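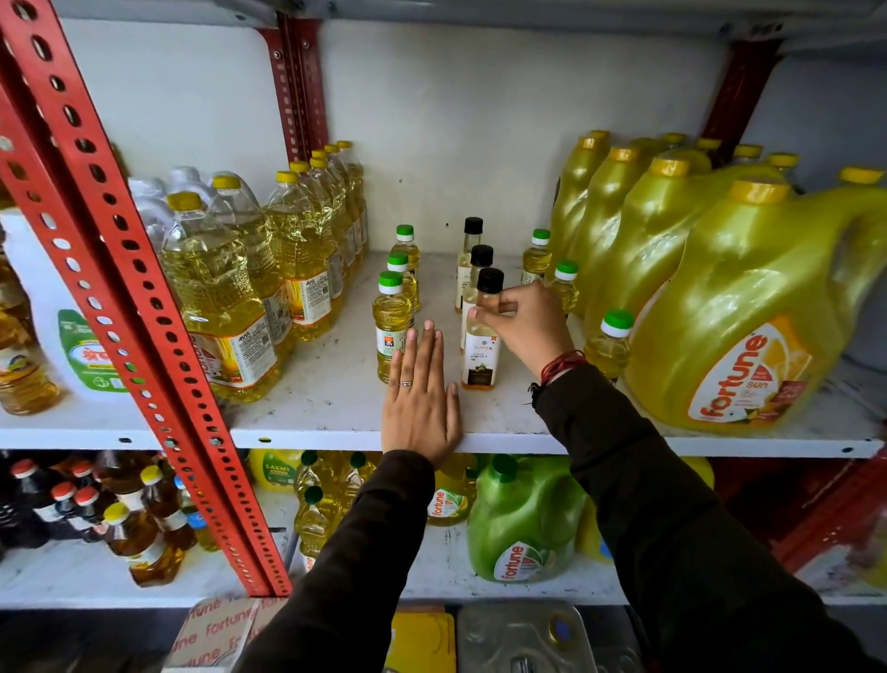 Running a small comedy night - notes for the promoters' afternoon, upstairs at the Rendau

Slot is 2 pm. Clicker is on the lectern. Start without the mic if it's still buzzing.

OPENING

Hello, thanks for coming up all those stairs! I'm Consuelo Castaño, I book and host Skistum, a monthly stand-up night in a room that seats 53. I love that room. It has a low ceiling and a carpet that should have been retired long ago, and a laugh in there hits you in the chest.

Ask: who here already runs a night? Who's thinking about it? (If it's mostly the second lot, spend longer on the running order and skip the bit about agents.)

SLIDE 2 - THE FIRST NIGHT

Tell the story of the first show. 13 people in, and four of those were on the bill. I'd put out every chair we had, so they all sat at the back near the coats. Jarrah Partington opened, looked at the five empty rows, and did his whole set walking up and down the aisle. Brilliant, and also my fault.

Lesson: put out fewer chairs than you need. Stack the rest by the door and add them as people come in. Fill the front first, and do it yourself, in a friendly way, before the lights go down.

SLIDE 3 - RUNNING ORDER

My usual shape:
Host, ten minutes
Opener, 15 minutes
2 new acts, five minutes each
Break
Middle act, 15 minutes
Headliner, 25 minutes

Your opener matters more than people think. Book somebody warm who likes talking to a cold room. I used to put the newest acts on first to "get them out of the way" and it was cruel to them and the crowd both. They go much better after a good opener, and you can see it on their faces when they come off!

Pause here for questions about timing. Somebody will ask about the light. Yes, I use one, a bike light on the back wall, one minute before the end. Tell every act where it is when they arrive.

SLIDE 4 - THE BREAK

Keep it to 15 minutes. We let one run long in July with the fire door open, and half the audience were still out in the alley when the middle act walked on. Poor man did his best line to a stack of glasses.

SLIDE 5 - MONEY

Pay people, even if it's bus fare and a drink at first. Say the amount in the first message so they don't have to ask. Hand it over on the night.

(Show the budget sheet. Don't read it out. Point at the sound line and tell the Jultel story - the speaker that picked up taxi calls - only if there's time.)

SLIDE 6 - HOSTING

You're the thread through the evening. Short bits between acts, get the name right, get off. I practice names out loud on the way in. I once brought on an act called Verschueren with such a long run-up that he'd reached the mic before I finished.

If a set goes badly, be kind and quick, don't mention it, and get the next one on.

QUESTIONS

Leave ten minutes. Sign-up sheet for open spots goes around now, pen is in my jacket.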